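**클리붐(Clivum) 생활관 침구·의류 정리 안내 (연속 게시)**

1/ 클리붐 생활관 운영팀입니다. 환절기를 맞아 니트류 보관과 침구 정리에 관한 기준을 순차적으로 안내해 드립니다. 입주자 여러분의 많은 참고를 부탁드립니다. 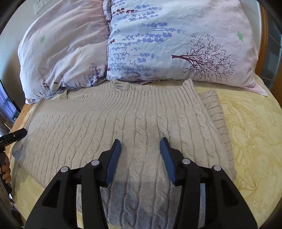

▲ 침대 위에 접어 둔 베이지색 케이블 니트 스웨터와 잎·나무 무늬 베개

2/ 니트 의류는 옷걸이에 걸지 않고 접어서 보관하는 것을 원칙으로 합니다. 꽈배기 무늬가 들어간 두꺼운 스웨터는 자체 무게로 어깨선이 늘어나기 쉽습니다.

3/ 접는 작업은 침대와 같이 넓고 평평한 곳에서 진행하여 주십시오. 앞면을 아래로 두고 양쪽 소매를 등판 위로 모은 뒤, 몸판을 반으로 접습니다. 골지 밑단은 잡아당기지 않습니다.

4/ 올해 생활관에서 접수한 계절 의류 보관 신청은 모두 1,176건이며, 이 가운데 니트류가 239건입니다. 니트류는 별도 선반에 보관하고 있으며, 한 칸에 네 벌을 초과하여 쌓지 않습니다.

5/ 보관 상자는 후카르드(Hukard) 중형 규격으로 통일하였습니다. 상자 이용료는 개당 2,000원, 대형은 3,000원이며 퇴실 시 정산합니다. 개인 상자를 사용하실 경우 뚜껑과 측면에 호실 번호를 기재하여 주시기 바랍니다.

6/ 보관 전 세탁 여부를 반드시 확인하여 주십시오. 한 번이라도 착용한 의류는 세탁 후 완전히 건조된 상태에서만 접수합니다. 세탁 표시가 없는 의류는 프로카우(Prokau)동 1층 세탁실에 문의하시면 됩니다.

7/ 침구에 대하여 말씀드립니다. 베갯잇과 침대 시트는 2주 간격으로 교체하는 것을 권장합니다. 무늬가 있는 베갯잇은 뒤집어서 세탁하고, 첫 세탁 시에는 밝은색 시트와 분리하여 주십시오.

8/ 베갯잇의 깊은 주름은 건조기에서 꺼낸 직후 손으로 펴 주시면 상당 부분 완화됩니다. 다림질이 필요한 경우 각 층 다용도실의 다리미를 이용하실 수 있으며, 이용 시간은 오전 9시부터 오후 8시까지입니다.

9/ 방충제는 의류에 직접 닿지 않도록 상자 상단에 두어 주십시오. 서로 다른 성분의 제품을 한 상자에 함께 넣는 것은 삼가 주시기 바랍니다. 제습제는 운영팀에서 상자당 한 개씩 제공합니다.

10/ 보관 의류는 신청서에 기재된 본인에게만 반환합니다. 대리 수령을 원하시는 경우 위임 내용을 사전에 서면으로 제출하여 주십시오.

11/ 보관 접수는 5월 말까지 커(Kerr)동 안내 데스크에서 진행합니다. 현재 중형 상자는 거의 소진된 상태이며, 추가분이 입고되는 대로 본 계정을 통하여 공지하겠습니다.

12/ 본 안내에 관한 문의는 생활지원 담당 아우로라 코르데이루(Aurora Cordeiro)에게 하여 주시기 바랍니다. 호실 번호와 보관 품목을 함께 알려 주시면 접수 순서에 따라 답변드리겠습니다.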